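Home | Forums | Software & Control | Search | Log in

Gripper width from video vs. encoder, thin plastic and paper
Posted by kirui_dan_fan, 9th July

ok so I've been fighting this all week and I need other eyes. We're training a two-handed policy on the liner task (pink liner, green bin, you know the one from the Pindby task list) with handheld grippers, and the width signal is driving me nuts. I have 1,647 demos through the Wistis pipeline and the policy closes on nothing way too often. Pose tracking looks fine to me. It's the last bit of finger travel that gets mushy. With the tips shut on something this thin, the width reads the same as shut on air.
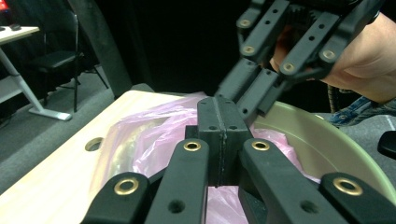 pelmet: You're feeding it absolute width, right? Don't. We switched to a binary close command plus a short hold and our false grasps dropped a lot. Width is useless for film.

kirui_dan_fan: Tried binary in October! It was fine for the pinch but then it couldn't do the spreading part, where you want the fingers half open and sliding. So I'd lose one thing to get the other.

gantry_goose: disagree with pelmet. Your width is probably fine and your timestamps are bad. What rate are you logging at, and did you check latency per hand? On our Rodville setup one side lagged by 4 frames and the policy learned to close early on that side only. Looked exactly like "closes on nothing."

kirui_dan_fan: 30 Hz both sides. I only checked latency on the left one (yeah, I know). What makes me doubt it is that both hands do it, and it's worst when they're working close together and one tip is pressing down into the bunched up stuff.

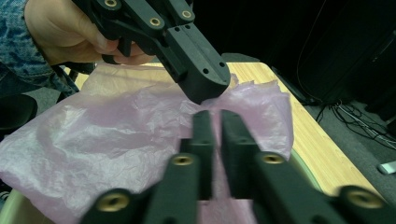 When the two get that close the wrist views are mostly gripper, so I also wonder if the encoder is just keying on "other gripper is near, time to close." I masked out the near fingers for one run, 3,000 steps, and it got a bit better, but that's way too short to say anything.

pelmet: That's a shortcut then, and masking won't fix it. Add demos where they come close and stay open.

gantry_goose: or check the latency first, it costs you an afternoon

kirui_dan_fan: fine, fine, doing the right hand tonight. Will post the plots here.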